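Counting the episodes that went wrong

Nandini Nair's group at Plamgate trains one policy, Prurkimow, on 1,707 teleoperated episodes. She keeps the failed ones. "We label the step where the operator lost the goal, and train on everything before it," she says.
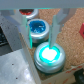

The label costs an annotator up to 58 seconds per episode. Nair considers that cheap. Discarding whole episodes removed most of the approach motions near clutter, and the policy then hesitated there.

Lucimara Pacheco, who runs the evaluations, is more cautious. "The gain shows up on small objects. On handles and doors I can't separate it from noise with 3 seeds." 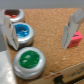 Wrist view with the pots and the pink cube on the cork.

Each checkpoint is scored from the wrist and fixed views together. Pacheco wants 5 seeds before publishing.
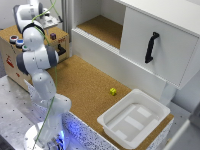 What comes next

Nair plans to have a second annotator relabel a subset and report the agreement.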